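# Filtering wrist-camera demos before you train a grasping policy

Melati Nasution and I have been teaching small arms to pick things up for a good while now, and the question we get most often is how to decide which demonstrations to keep. This page walks through the way we do it on the Zustura arm, with plain behavior cloning and one wrist camera. It's a slow afternoon the first time through, so put the kettle on!

You'll need a folder of recorded episodes, the gripper log that goes with each one, and the `prustex` scripts installed.

## Step 1: Mark the approach

Run the marker over the whole folder:

```
prustex mark --episodes raw/ --out marked/
```

It looks for the stretch between the arm starting to move and the gripper first changing width, and calls that the approach. Open a handful of episodes and check the marks by eye. If the operator paused halfway (we all do it, usually to scratch a nose), the mark can land early, and you'll want to drag it back by hand.

## Step 2: Look at the last view before contact

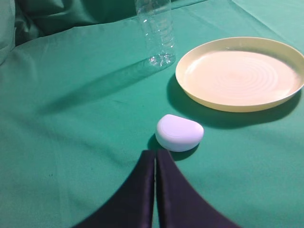 Shadows deserve more of your attention than you might expect at this stage. A policy with a single wrist camera has no direct measure of depth, so it tends to lean on whatever hints the view gives it, and a shadow is a strong one. With the light coming from the upper right, the white piece, the bottle and the plate all throw theirs toward the lower left, and the one under the white piece reaches nearly to the fingertips. If every demo you keep is lit that way, the policy may well learn to steer by the dark patch and then miss when you move the lamp. Sort your episodes by shadow direction and keep a fair share of each - even a lopsided mix is much better than one direction only.

## Step 3: Filter and train

Our last set began with 689 episodes. We threw out 68 for bad marks or dropped frames, then ran:

```
prustex train --data marked/ --steps 2000 --seeds 3
```

Train all three seeds, even if the first one looks lovely. Sumathi Kandasamy talked me into this after I spent most of November admiring one lucky run, and I'm still grateful to her.

## Step 4: Test with the lamp moved

Put the lamp on the opposite side of the table, leave everything else alone, and run the same starts again. Should the gripper begin closing beside the object, go back to Step 2 and add demos under the new light before you touch the learning rate.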